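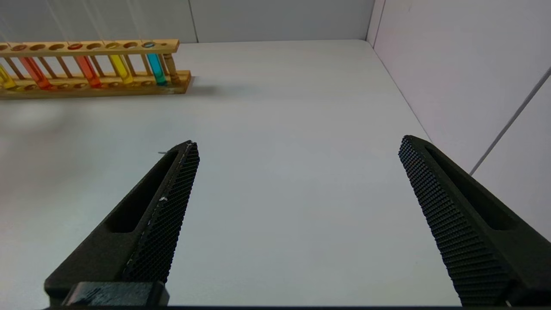 Two gripper fingers with textured pads over a white tabletop.

Brirkia and Wiston will reopen their joint trade office in January, ending a freeze that began when the two governments pulled their envoys over fishing rights in the Boychuk strait.

Deal signed late on 17 November 2023 after 13 hours of talks. Foreign Minister Vernon Pelletier of Brirkia called it "a working agreement, and a decent one." No word yet on full embassies.

Under the text, boats from both sides get access to the outer strait for six months of the year. Patrols stay where they are for now. Customs checks at the Wuvelness crossing, closed to freight since the dispute started, will be run jointly, with 709 trucks a week allowed through at first.
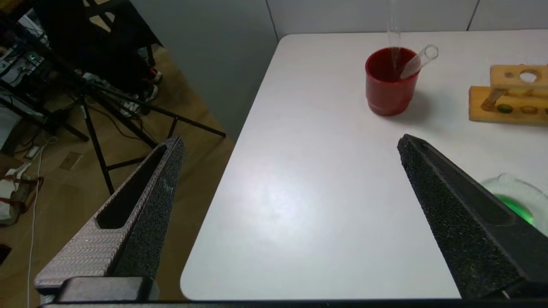

Black gripper fingers, one with a ridged grayish-pink pad.

Wiston's chief negotiator, Laine Kazlauskienė, told reporters her side had wanted a higher number. "We asked for 1000. We will ask again," she said, before leaving for the airport. She did not take questions on the detained crews.

Those crews remain the sore point. Brirkia says the fishermen crossed the line on purpose, Wiston says the line was never agreed. Both sides promised to "adress the matter in good faith," according to the joint statement, which gives no dates.

Opposition lawmakers in Brirkia want a vote before anything takes effect. Pelletier said the deal is an executive matter and dosen't need one. Expect a fight over that.

Freight companies at Wuvelness were more upbeat. Hauliers have been sending loads the long way by ferry, adding two days to most trips and a lot of fuel.

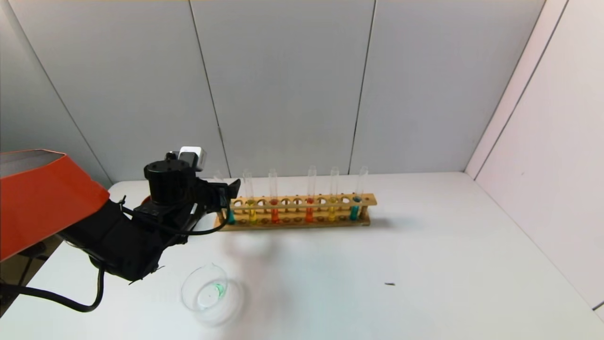 A robot arm with an orange-red housing reaches toward a wooden test tube rack.

Next round of talks in Wiston. Agenda: patrol routes, fuel duties, visas for seasonal workers. Defense officials will attend for the first time.

Related
Boychuk strait: what each side claims
Wuvelness truckers wait on freight permits
Pelletier faces questions over detained crews
Wiston names new customs chief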